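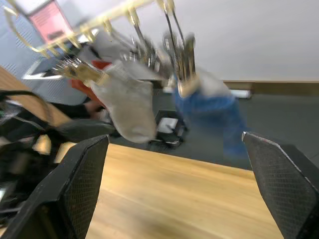
Sock Hanging, Small Loads: README

Welcome, and thank you for opening this file before opening everything else. This collection is about hanging socks on clip hangers, the kind you put up over a table or a tub when the weather won't let you use the line. It grew out of a laundry notebook kept by Azucena Magaña, and Oksana Kobzar later sorted it into something other people could find their way around in. We've tried to keep the friendly tone of the notebook, crossings-out excepted.

What's in it

There are 98 sessions and a little over 2,000 pictures. A session is one hanger and one small heap of socks, and it ends when the heap is gone or when the person in charge decides that it's time for lunch. We kept the short ones too. Sessions that ran past noon are split in two, and the second half carries the letter b.

Everything sits in 5 folders, named for the rooms and work corners where the hanging was done: Jarholm, Grasteo, Bindon, D'Amico and Spare. Spare was added in July and is the thinnest of them, so please don't judge the whole by it.

The socks

Mostly plain everyday socks, in grays and whites, with a few stronger colors mixed in so that neighbors on the hanger are easy to tell apart. We write down the color, the knit if it's easy to name, and which part of the sock is in the clip.

Cuff-up is the usual way in our notes, meaning the clip takes the ribbed end and the toe hangs down. A ribbed cuff gives the clip something to hold, and any mark it leaves is up where a pant leg will cover it. Azucena's grandmother hung hers by the toe and would not discuss it, so we have a column for toe-up as well — it's mostly blank, but it's there.

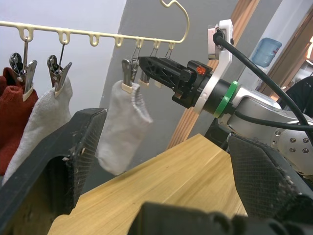 Spacing took us longer to agree on than anything else. Oksana likes an open clip between two thick socks and none between thin ones, and that's the habit you'll meet most often in the later sessions. Earlier on we filled the clips in order from one end, which is quicker but makes the hanger tip until the other side catches up. If you're working with balance or tilt, start with the early sessions.

Words we use

"Bar" is the long part of a hanger that holds everything else up. "Clip" is the whole pinching piece. "Hook" is what it hangs from. "Partner" is the other sock of a pair, wherever it may have gone.

Known gaps

Pairs are not matched up in the notes for the Grasteo folder. Roughly 3 percent of entries have no color given, and a blank there means we forgot to write it down. Navy and black were muddled more than once, so treat both as "dark" unless you've looked for yourself.

There are no drying times anywhere in the collection. People do ask, and we'd love to have them, but that would call for a second notebook and a good deal more patience.

Corrections are very welcome. Please give the folder name and session number, and tell us which sock you mean, counting from the hook end.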